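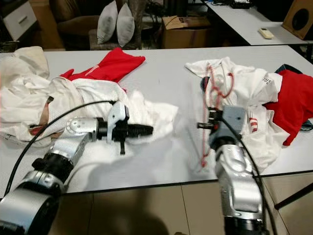 Ticket: Penrose policy stalls over mixed laundry piles

Project: Trilleo two-arm laundry
Opened by: Matilde Leitão, Taston
Component: training data, episode trimming (Jedent)
Status: resolved, one follow-up open

Summary

Penrose sometimes stops dead partway through sorting. Both arms hold their position above the clothes, the grippers twitch a little, and the run sits there until the timeout. No fault on the controllers, no dropped camera messages, joint temperatures normal. If I nudge the pile by hand it often wakes up and carries on beautifully, which is maddening and also a brilliant clue.

Baseline before any changes: 9 stalled runs out of 30. A stall means neither arm has moved more than a small threshold for the whole stall window. The window and threshold are in the eval config, please don't change them while this ticket is open or the numbers won't compare.

Expected behaviour

The arm picks something. Even a poor grasp is fine, as the policy recovers from those well.

What I checked first

Camera timing. Head and wrist streams line up with the joint readings. I replayed the stalled runs against the recorded timestamps and found nothing late.

Gripper calibration. Redid both sides. The left had drifted slightly, so it was worth doing, but the stalls carried on exactly as before.

Lighting. Blinds open, blinds shut, same result.

Checkpoint. Went back to the previous two. Both stall, the older one a bit more often.

Update 1

Found something! I went through the training set in Jedent, all 1,164 episodes, and plotted arm speed over time. There are long flat stretches in a great many of them. The operators stop to think. Faced with a heap of white clothes and no obvious corner, a person on the leader arms waits, looks, and then goes in. We recorded all of that waiting as if it were the correct action.

So the policy has learned that when the pile looks confusing, you hold still. For a person the pause ends when they've made up their mind. Penrose has no memory beyond its short history window, so the next view looks just like the last one and it holds still again. Nudging the pile changes the view, and off it goes.

Update 2

First attempt at a fix: cut every stretch where both arms are still. Quick to do and much too greedy. Stalls dropped, but the grippers began leaving before they had closed properly, and grasps slipped all over the place. The arms are supposed to be still while the fingers close on cloth. Rolled back.

Second attempt, and I'm really pleased with this one. A stretch is trimmed only if:

1. both arms are below the speed threshold,
2. neither gripper opening is changing,
3. neither gripper has closed in the moments just before.

The third rule protects the settle after a grasp. One arm waiting while the other works is left alone too — we want that, because plenty of the useful behaviour is one side holding fabric up while the other clears something out of the way.

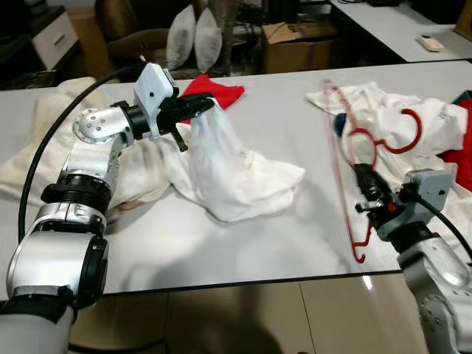
Left gripper holding up a white garment, right gripper on a red hanger.

Update 3

Retrained from scratch on the trimmed set with the same seed, same number of steps and same image settings. Nothing else touched.

Result: 2 stalled runs out of 30, down from 9. I ran the same starting arrangements in the same order, as closely as you can ever rebuild a heap of clothes.

The runs also look different. The arms commit to a fold of cloth sooner, and when a grasp comes up empty the policy goes straight back for another. I watched far more of these than I needed to.

Grasp slips are level with the baseline, so the settle rule is doing its job. Sorting mistakes haven't changed either, and I wouldn't expect them to, as trimming adds no new information about which garment belongs where.

Both remaining stalls came with a hanger tangled in the pile. I suspect a separate cause. Hangers are thin in the head view, and we have few demonstrations of pulling one free when the cloth comes up with it.

How to apply

Pull the latest Jedent config and turn on pause trimming in the export step. Leave the raw episodes as they are; trimming happens on export only. Check the speed plot for a handful of episodes before you start training. If you see gripper closures sitting right against a cut, lengthen the settle time and export again.

If you train on a different pair of arms, set the speed threshold afresh. Ours is tuned to the noise on the Trilleo joints and won't carry over.

Follow-up

Hanger stalls moved to their own ticket. More hanger demonstrations planned for September, with operators asked to plan their first grasp before pressing record. Anyone at Taston who wants a turn on the leader arms is very welcome — message Matilde.

Closing this one.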